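Wallpaper is back in Fonham, and so is the paste table

4 min read

If you walked past the old Zoretti shop in February you'll have seen the lights on late. Inside were sixteen of us with brushes, buckets and bits of paper stuck to our elbows, learning to hang wallpaper the way Efe Bashir has been hanging it for most of his working life. What a month it was!

I went in thinking I'd pick up a trick or two for my hallway. I came out wanting to paper the garage. Efe starts you on a plain lining paper, no pattern, and has you do the same short stretch of wall until your seams stop showing. He makes you drop a plumb line every single time (even on the second sheet, even when you swear the first one is straight). My first sheet leaned so far that the woman next to me tilted her head to be kind to it.

Then you get to the florals, and this is where I got hooked. A big scattered flower is much friendlier than a stripe. The eye wanders from bloom to bloom and forgives you a small slip at the join, though you still have to match the repeat, and you still have to buy extra for it. Efe's advice is to cut every drop long, lay them out on the floor in order and pencil a number on the back of each one. I skipped the numbering once. I now have a bird with two tails behind my coat rack.

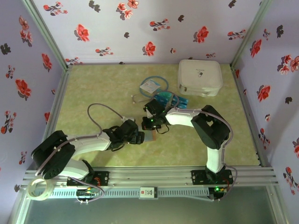
Corners were the other big lesson. Never try to wrap a full width around an inside corner, because old walls are never square and the paper will pucker by morning. Measure to the corner, add a little, cut, turn that sliver onto the next wall, then start again with a fresh plumb line and overlap. It feels like cheating and it looks wonderful.

The spring course runs at the Tijani Rooms, 2 evenings a week, 6:30 to 9. Bring an old shirt and a sharp knife with spare blades. Paste and brushes are there already, along with more than 1350 sample sheets that came out of the Clalley warehouse, and you're welcome to take a few home. I have taken more than a few.

Comments

pegs_and_line: Does he cover ceilings? Mine has a crack I'd love to hide.

Marnie T: He does, last session. Fill the crack first and let it dry properly!

oldhouse_dan: Did my stairwell after the fall course. Took me four weekends and I'd do it again tomorrow.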